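When I moved to Conden, I brought two suitcases and one box of letters. The letters were not mine. They belonged to my grandmother, who kept everything that anybody ever wrote to her, and also some things that were written to her mother. My aunt gave me the box at the train station, five minutes before I had to leave, and said only that I was the one in the family who likes paper.

It is true that I like paper. But for three years the box stayed closed on top of my wardrobe. I was learning a new language and a new job, and in the evening I did not want to read anything, especially not old handwriting. I wrote already on this blog about that time, so I will not repeat it.

In October I finally opened it. 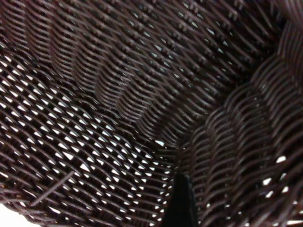

My first mistake was that I wanted to read before I sorted. I took one letter from the top, it was interesting, I took another one, and after two hours I had letters on the bed, on the chair and on the floor, and I did not remember anymore which of them had been together. Kylie Ngata, who teaches the evening class in family history at our library, was very patient when I told her. She said that the order in the box is also information, maybe my grandmother put two letters side by side for a reason. So now I keep small groups together, and for this I like a woven basket more than a plastic one. The dark brown kind with thin round strands has little openings everywhere between the strands, and I suppose that old paper is happier with some air. Kylie says this is fine for a few weeks of sorting but not for keeping, and for keeping I should buy proper boxes. I have not bought them yet.

The oldest letter is from 1893. It was sent from Altetia, a village which I could not find on the map at first, because the name is spelled in three different ways in three different letters. The writer is a man called only "your brother, J." He asks for money for a cow. Then he describes the weather for one full page, and at the end he asks again for money for the cow. I would love to know if he received it. There is no other letter from him in the box.

The handwriting is the hardest part. My grandmother's own language is also my first language, but the way they wrote the letters at that time is almost another alphabet. The small e looks like an n, and the long s looks like an f. In the beginning I needed one whole evening for 5 lines. I made a table for myself with every letter of the alphabet in J.'s hand, and then it went faster, but when I changed to another writer I had to start again from zero.

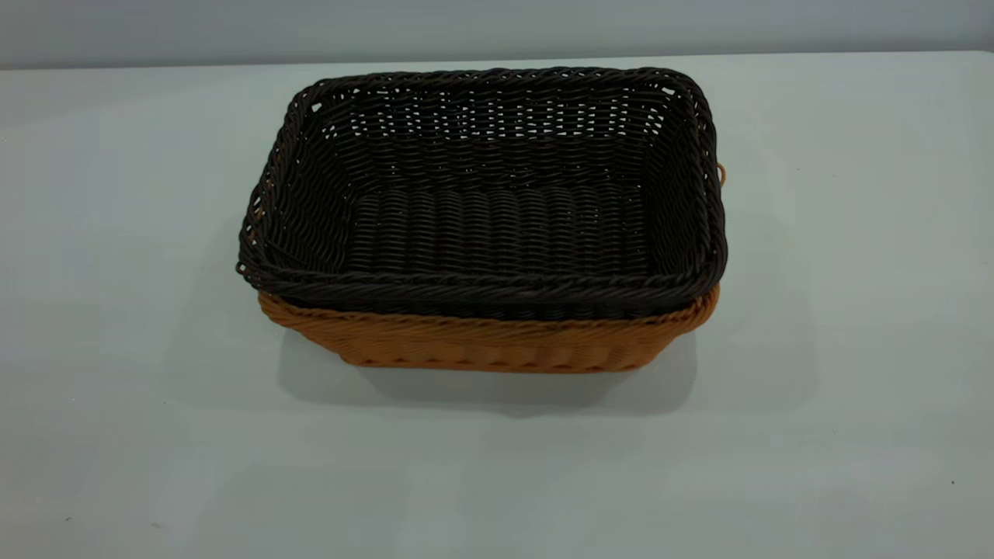

What helped me most was to read aloud. I do not know why it works. I look at a word and I see only waves, but if I read the sentence from the beginning with my voice, the mouth sometimes finds the word before the eye does. I feel a bit foolish doing it in my kitchen at 11 p.m. My neighbor surely thinks that I have a visitor who complains about a cow.

I also tried a computer program, because somebody in the class recommended Fonovell to me. You upload the page and it gives you the text. For the letters from after the war it was quite good. For J. it was a catastrophe, it gave me one long line with no spaces and the word "bishop" four times. There is no bishop. So for the old ones I continue by hand.

The translation is another question. My husband does not read my language, and our children will read it only a little – this makes me sad, but I must be realistic. So I decided to write everything in English also. Some sentences are easy. Others I turn around for days. My great-grandmother writes to her sister that she is "with the heart on the other side of the table", and I do not know any English words that do this. I translated it word by word and put a small note.

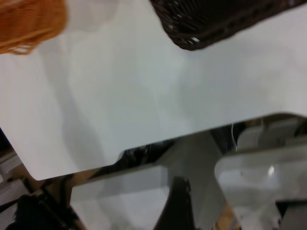
I work mostly on Kylie's advice, and her first advice was to write down each letter in a notebook before you do anything else with it: a number, who wrote it, to whom, the place, and one sentence about what is inside. I was lazy about it for the first 80 letters and then I had to go back and do them all again. The second advice was to clear the table completely. A pale, smooth surface is very good for this, gray-white and not shiny, because thin paper does not disappear on it the way it does on a cloth with flowers. If I have the orange basket with me I push it to the corner, so that the middle stays free for the page I am reading. No coffee, of course. I learned the rule about coffee on a letter from 1951, and I do not want to talk about it.

People ask me if I found a secret. I think they hope for a lost brother or a big love. Mostly I found prices. Everybody in my family wrote about what things cost, the shoes, the flour, the dentist. But between the prices there is sometimes one line, for example that the small one walked today from the stove to the door, and I understand that the small one is my grandmother.

I have a little more than half of the box still to read. I will put the next translations here when they are ready, and if somebody knows anything about Altetia before the first war, please write to me.
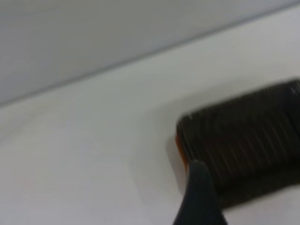 Filed under: Family, Old letters, Language

One addition, because two readers asked by e-mail: the pencil I use for the numbers is a soft one, and I write only on the envelope, never on the letter itself. When there is no envelope I put the page in a folded sheet of plain paper and write on the sheet.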